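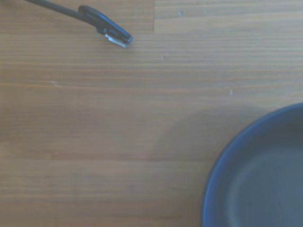 Stop marking the robot club on whether the robot works

Written between the end of club and the last bus, so forgive the state of it.

We had the schools' open evening at Brimell on Wednesday and I have been cross ever since. Not with the pupils. With the scoring sheet. The Handby Cup (which we enter every year, and will enter again, I'm not flouncing off) gives 50 points for a finished task and almost nothing for anything else. Pick the object up, put it in the bowl, arm back to start. Do that and you're in the running. Don't, and you go home with a certificate and a pencil.

Fine for a competition. A competition has to measure something. My complaint is what happens when a club starts to think like the sheet.

I've run ours for long enough to have watched it happen. September, everyone's curious. They want to know why the wrist camera sees the bowl in one place and the arm goes to another. They draw things. They argue. Then the entry form arrives and by November it's all one question - will it do it on the day? And the honest answer to that, with a school arm and a school budget, is to fix everything. Tape marks on the table. Bowl on its mark. Blinds down. Write the moves in by hand, one after another, and pray that no one leans on the desk.

It works, more or less. It gets you the 50 points. And it teaches very little, except that tape is useful.

Two years ago a group of ours refused to do it that way. Year 9s, stubborn as anything. They wanted the arm to cope with the bowl being moved, so they drove it by hand and saved every go, good and bad. 525 goes by the time of the cup. Lunchtimes mostly. They had a notebook with a line for each one and the lines are wonderful. "Too far left again." "Missed, dont know why." "Missed, DO know why." Shadows next to the bowl got a whole page, because somebody thought the software was treating the dark patch as part of the rim, and somebody else thought that was rubbish, and they spent a fortnight finding out. With a desk lamp and a lot of shouting.

They came nowhere. The arm got close, hung over the table and stopped. Scored nothing for that round. The winning team had tape.

Now ask which of those groups I'd want back in the lab. Ask which of them could tell you what went wrong.

I know the reply, I've had it from other teachers and from parents too. Children need a win. A club with no trophies loses members, and then it loses its room. All true! I've lost a room myself. We were in the textiles store for a term. And yes there's a kind of teacher who is so in love with noble failure that the kids never get to see anything finished, and that's miserable for them, and I've probably been that teacher on a bad week. Finishing things matters. I'd only say there's more than one thing you can finish. A log is a thing. A proper account of why it missed is a thing, and harder to make than a working demo, most days.

Money comes into it, it always does. Our arm cost the school 3,000 pounds, mostly out of a Weerasinghe Fund grant, and the grant report wanted "outcomes". I put the cup result in the first year because it was the only number I had to hand. Wish I hadn't. It went into the newsletter and then the next lot felt they had to beat it, and out came the tape.

So what would I change. Three quarters of the points could stay where they are for all I care. But give some to the notebook. Let a judge open it anywhere and ask a pupil to explain that line. Five minutes. You can't bluff it, I've tried it on ours and they go pink if they didn't write it. And have the judge move the bowl. Just a bit, a hand's width, after the team has set up. Every team in the hall would hate it and every team would have a better autumn.

Zandberg, the other cup in our area, already does the bowl thing, on a smaller scale. 191 pupils entered last time and yes, the success rate was dreadful, and the hall was the noisiest and happiest I've stood in. Kids going table to table to see how the others had managed it. At Handby they mostly guard their tables, in case of leaning.

Clubs needn't wait for the rules to change either. We've banned tape until after half term. There were complaints. One group has already worked out that the table's own plank joins make a decent mark, and I've decided that's allowed - they looked at the table properly, which is more then I'd done.

Bus is here. The notebook is on the shelf by the door if any parent wants to read it, please put it back after.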